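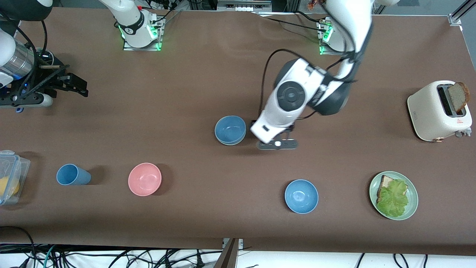 Unit 6: Can machines do chores yet?

The short answer for this unit is "some chores, in some rooms, some of the time." Most of the reading for this week is about what hides behind the word "some." Take breakfast. Making toast sounds like one job, but for a machine it is a chain of small jobs, and each one asks for something different. The slice of toast standing up out of the toaster is thin, stiff and easy to break. The lettuce on the bread bends at a touch and has no fixed shape. The cup lying on its side has to be turned as well as lifted. Two arms share that table, and one ends in two flat fingers while the other has a gripper with more fingers, so before any of the work starts somebody has to decide which arm goes for which object.

Bring these notes on Thursday. We will use the breakfast table as the running case for the whole session.

6.1 What we mean by a chore

In Unit 2 we defined a task as a start state, a goal state and a way to check the goal. A chore is a task with three more conditions:

It is done in a place that was built for people.
It comes back. The dishes are dirty again tomorrow.
The person who wants it done is not an engineer and will not reset the machine.

The third condition is the one that most demonstrations leave out. When you read a paper or watch a video, write down who put the objects back between runs. If the text does not say, assume a student did.

6.2 The shop floor came first

Factories have had working arms for decades, and students often ask why the kitchen is so far behind. The arm is rarely the problem. A welding cell is arranged so that the part arrives in the same spot, facing the same way, every time. The cost of arranging it that way is spread over a very long run of identical parts.

The Nallholm packing line is our shop-floor case. It moves 333 boxed units an hour past a single arm. The boxes are all one size and the belt has side rails. When Nallholm added a second box size, the line was down for 3 days while the rails and the pick positions were changed. A home changes its "box size" every time someone goes shopping.

Nallholm also kept its people. They load the flat cartons, clear jams and deal with crushed corners. When a company says a line is automated, ask which jobs are left and how often they come up.

6.3 Four things that make a kitchen hard

Nesting. Two bowls of the same color, one inside the other, can look like one bowl with a thick rim. A machine that picks up "the bowl" may lift both. People do this too, but they feel the extra weight and stop.

Soft food. Lettuce, sliced bread and cheese change shape when gripped. Planning methods that assume a rigid object (Unit 4) give poor answers here. The usual fix is to grip something firm under the food, such as the plate – fine until the job is to put the food on the plate in the first place.

Lids and latches. A clip-on lid has to be held down with one hand and pulled at with the other. The force needed varies from box to box and from clip to clip on the same box. This is the main case for two arms.

Heat and force together. A toaster lever needs a firm push straight down, and the toaster must not slide while it is pushed. The toast must then come out without being crushed and without the fingers going into the slot. A person handles this with a quick light pull. We do not have a good general method for a quick light pull.

6.4 The Gravcombe trials

Gravcombe ran a table-clearing study with a two-arm setup. The task was to put cups and bowls into a rack. Of 268 attempts, 70 needed a person to step in. That is almost a quarter of them.

Work through the following before class:

a) What share of attempts was finished without help?
b) The report counts an attempt as finished if every item is in the rack. It does not count time. Suggest a time limit that a household would accept, and say how you chose it.
c) A cup that starts on its side was scored the same as a cup that starts upright. Is that fair? Describe the extra steps.
d) The help given ranged from nudging a bowl to stopping the arm. Write a scale with at least four levels that would separate these.

There is no single right answer to b) or d). I am looking for a clear rule that two people could apply and get the same score.

6.5 One hand or two

A pair of flat fingers is cheap, strong and easy to model. It does well on rims, handles and box edges. A hand with more fingers can wrap around a cup and can shift an object a little after picking it up, but there are more joints to control and more parts to wear out. The Grokosbridge group argues for using different hands on the two arms and sharing out the work. The price is that the planner has to know which side each object is on, and sometimes has to pass things across.

Passing across is slow. In the lab session you will see that a good layout of the table does more for the finish time than a faster arm. Try moving the plate before you try changing the code.

6.6 Where that leaves us

Floor vacuuming is done well enough to sell. Sorting and packing known items on a prepared line is done every day. Clearing a table works in labs with help on hand. Making a sandwich from a stocked fridge, in a kitchen the machine has not seen before, is still research, and I would treat any firm date for it with care.

Reading: Gavrilă course pack, chapter 6, all of it. Chapter 7 up to the section on cloth, which we will need in July for the laundry unit.

Hand in 6.4 a) through d) on one page. Typed, please. Late pages lose a point per day.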